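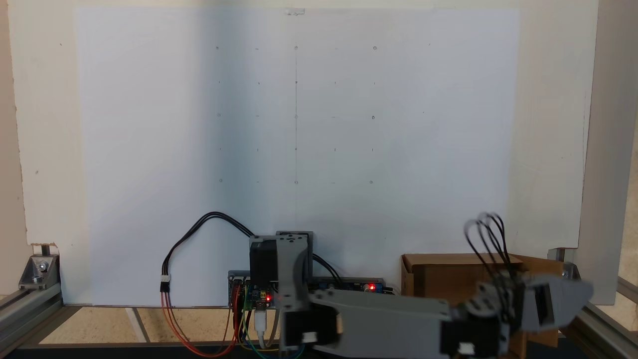
Pencil marks on the paper, circles and short ticks

Kallero Tower, what do you think of the top part?

brickline_22
I moved to Jodton in July and I see this tower every day from the tram. Today I read that the owner, Nepia, wants to put glass panels over the open terrace on the roof. In my opinion it is a pity. The open terrace is the best part of the building, and from the river side you can see the sky through it. What do the others think?

peltetov_sud
I must disagree. I have rented in the tower for four years, on floor 22. The terrace is so windy that it is closed for most of the winter. We all pay for it in the rent. With glass we could at least sit there.

brickline_22
I understand, but could they not make only a wind wall on the north side? Then the shape would stay.

Oskan
The original plan had such a wall. It was removed to save money, or so the agent told me when I visited a flat. I have no document for this, so please take it with care.

Greer Ritchie
I worked two years in the office which did the facade, but not on the roof. The wall was in the early drawings, this is correct. I do not know why it was removed. The tower is over 200 meters high, and at this height a wall on one side may make the wind worse on the other side.

peltetov_sud
Thank you, this is what I tried to explain to my neighbor last week.

Oskan
Still, glass gets dirty. Look at the Peltetov bridge station, they wash it twice a year and it is gray the rest of the time.

brickline_22
Yes, exactly my fear! Does somebody know if we can still send comments to the city?

Greer Ritchie
Comments are open until Dec 13, 2024. You can write by email or leave a letter at the planning desk. Please put the name of the building in the subject.

peltetov_sud
Then I will write also, but in favor :)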